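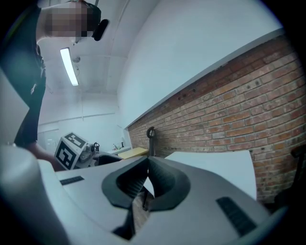

Storing apples in an unheated garage: how cold is too cold?

Asked 12/21/19 in Food Storage

I have 160 pounds of late apples in an attached garage in Bendthorpe. Elevation is 3,309 feet, if that matters. They are in waxed cartons on a concrete floor, one layer of newspaper between rows. The thermometer on the wall read 54 when I put them in and has been dropping since. The variety was sold to me as Selar, a red with a lighter side. I have not washed them.

Questions: At what temperature does the fruit itself freeze? Should the cartons be closed or open? Potatoes are on the same wall, 7 feet away. Is that far enough?

3 answers

Answer 1 (accepted)

Apples freeze a little below the freezing point of water, usually between 27 and 30 F, depending on sugar content. Hold the fruit at 30 to 32 F if you can do so reliably. In a garage you can't, so aim for the mid 30s and accept a shorter storage life.

Wall temperature is not carton temperature. Put a probe in the middle of a carton and a second one at floor level by the big door. Concrete against an outside wall can run several degrees colder than the air. Raise the cartons on slats.

Humidity should be near 90 percent. Garages are drier than that in winter. Perforated plastic liners work, folded over loosely at the top.
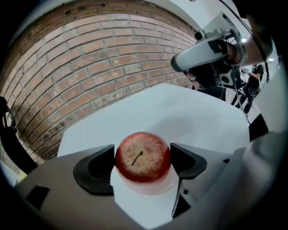 Leave the stems on. A pulled stem opens the skin and rot begins there. Do not wash until use. Sort every two weeks and remove anything soft, starting with the largest apples, as those break down first.

If some do freeze, don't move them while frozen. Let them thaw slowly in place. Lightly frozen fruit may recover but should be used soon.

Answer 2

Move the potatoes. Apples give off ethylene, and in a closed garage 7 feet makes no difference. Potatoes also want it warmer, low 40s, or they turn sweet. Elevation doesn't matter for this.

Answer 3

I use a Warnico plug-in thermostat with a small heater, set to 35. The Onuoha one I had before drifted. Mine are a different variety so can't say how long yours will keep. Old blankets over the cartons help too.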